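Robot arm learns household handling tasks from short demonstrations, Narnside study finds

Last updated: March 20, 2023
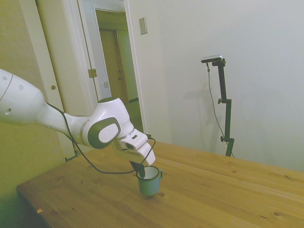 A method for teaching robot arms to handle everyday objects from a small number of demonstrations has been set out by the Narnside robotics laboratory in a new report. The method, called Butcombe, lets an arm learn a task from 8 demonstrations given by a person guiding it by hand. Most training methods the laboratory has used in the past needed 70 demonstrations for the same task. The work was carried out on an ordinary pine table in a room with plain walls and a doorway, and the first objects were small household ones such as a teal-green mug with a loop handle. A sensor on a black stand looks down over the table.

Butcombe works by splitting each demonstration into two parts. The first is the approach, when the arm moves towards the object. The second is the contact, when the fingers touch it and the task is done. The approach is worked out by ordinary motion planning and does not have to be learned. Only the contact part is learned from the demonstrations, so far less data is needed.

The laboratory tested the method on lifting, turning and placing objects. Starting positions were changed between attempts, and the arm was given no information about where an object had been put. Lifting and placing gave the steadiest results. Turning was harder, and most of the failures came from the fingers closing on a handle at a poor angle.

Training for each task was completed in two hours on a single desktop computer. The report compares Butcombe with Campos, an earlier method from the same laboratory that learns the whole movement from start to finish. Campos did as well when objects stayed close to the positions used in training, but its results fell away once they were moved further across the table.

The report also lists the limits of the work. All the objects were rigid, and the method has not been tried on cloth, food or anything that changes shape when held. It also assumes that the object is standing clear of others. Cluttered tables will be the subject of a second study.

That study, named Futcombe, will begin in May. The laboratory will publish the report, the training code and the recorded demonstrations together, free of charge for research and teaching use.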